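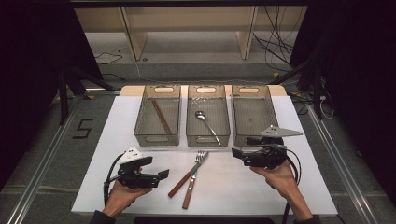 What is happening to the Nillwood post office?

It is moving 700 feet down the road, into the back half of the old feed store, and it is keeping its name, its counter and its ZIP code.

The town of Fondimville voted for the move in February after a hearing that ran until 11:40 p.m., longer than the hearing on the bridge and much longer than the one on the school. The vote was 574 in favor. The number against has been reported in two ways by the town clerk's office, and both of them are smaller.

The present building on Acharya Street has a roof that leaks over the parcel shelf and a front door that has to be lifted while it is pushed. Regular customers do this without thinking. Visitors tend to stand outside reading the hours, conclude that they are wrong, and drive to Rirnatcombe for stamps.

"I've been told the door is part of the charm," said Ekow Darko, who has rented a box there for most of his adult life. "I'd like to meet the person who was charmed."

Opposition centered on the boxes. The brass ones in the lobby date from the building's early years and will not fit the new wall, which was framed for a modern unit with smaller doors and one large compartment at the bottom for packages. Box holders will keep their numbers. They will not necessarily keep their height off the floor, and this took up a good part of the evening. Jahangir Marikar, whose box is at eye level and has been since he inherited it from his aunt, asked whether the new wall could be arranged so that longtime holders did not have to bend. He was told the numbers run left to right, top to bottom, and that his would be in the second row from the floor.

"So I'll bend," Marikar said, and voted against.

The feed store's owners will lease the space for $2712 a month, heat included. Plowing is not included, and the lease spends a page and a half on whose snow is whose. The ramp on the parking lot side is already in. A loading door on the alley needs a new lock before mail can be kept there overnight.

The old brass boxes will be sold by sealed bid, with the key if the key can be found. Bids go in an envelope marked BOXES and may be handed over at the counter. They may also be mailed, though anyone mailing one from inside the building should allow three days, as it will go to the sorting plant in the city and come back.

Service on Acharya Street continues until the lock is fitted. Lift, then push.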